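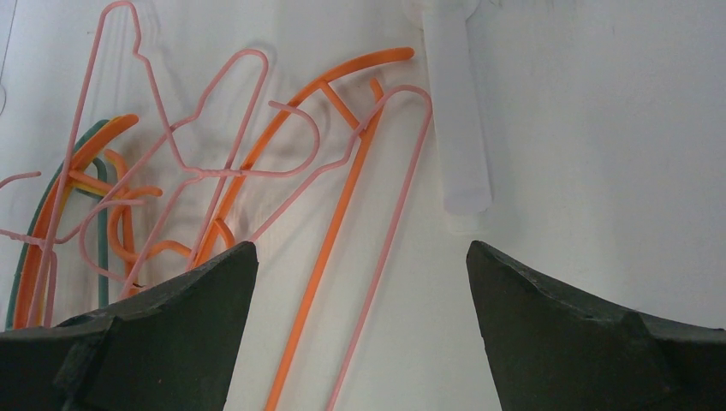

Closet rod sag, part two: spans and brackets

The first post covered the calculation. This one covers what I installed and what I would change.

The bedroom closet is 60 inches wide between side walls. The original rod was a thin-walled steel tube, adjustable, with the two halves telescoping near the middle. That joint is the weak point. The inner tube has a smaller diameter than the outer one, so stiffness drops right where the bending load is highest. With winter coats on it in December, the rod had a visible bow and the hangers slid toward the center every time the door closed.

Deflection under an even load goes up with the fourth power of the span if the load per inch stays the same. Cut the span in half and each half sags far less than the original did. A center bracket therefore does more for you than a thicker rod, and it costs less. I did both anyway.

The new rod is a one-piece Mallex tube, cut to length with a pipe cutter and deburred with a file. The end sockets are screwed into blocking, not drywall. The center bracket is from Vinlow and fastens to the stud at 30 inches, which happened to land on the midpoint. If yours does not, move the bracket to the stud and accept unequal spans. An anchor in drywall will hold for a while and then pull out slowly, usually leaving an oval hole.

Two problems came up.

First, the bracket is an open hook, and hangers cannot pass it. The closet is now divided into a left side and a right side. I have stopped noticing.

Second, the side walls are out of plumb. I measured the rod length at the shelf and it was tight at rod height. Measure where the rod will sit. Rawan Dabbas pointed this out in a comment on the first post, before I cut anything, and I ignored it.

The shelf above is next. It is particleboard on three cleats, with 26 inches unsupported on one side, and it has started to take a set. Flipping it over would buy a year or two. I have a length of Smadi edge angle left from the garage that should fit under the front lip, and I will post the measurements on Friday if the screws hold.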